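Workshop notebook, June 2024
Glue trials for the Stetton chair joints, cont.

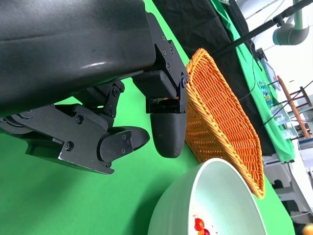 Black bracket and fingers, hex screws along the face.

Batch 2 of the hide glue done this morning. Soaked 56 g in cold water overnight, went a bit too thick, let it down with a splash more. Marwa says the Uvau granules always drink more than the packet tells you. Noted.

Test blocks: beech to beech, end of rail into leg. Clamped, left till after lunch. Sample 143 let go early, clean break, glue line starved. My fault, wiped off too much. Sample 144 still on the bench, dont touch.

Fish glue from El-Sayed arrived, 400 ml, smells better than expected. Try it on the loose back splat first, not the seat rail.

Fadwa Bensaid wants the old finish left alone on the arms. Fine by me. Wax only, no shellac. Check with her re the castors, one doesnt match.

To do:
order more granules (Flustlow invoice 631 still unpaid!!)
new thermometer for the pot
plane two more test peices
ask Marwa Cherkaoui for her notes on the veneer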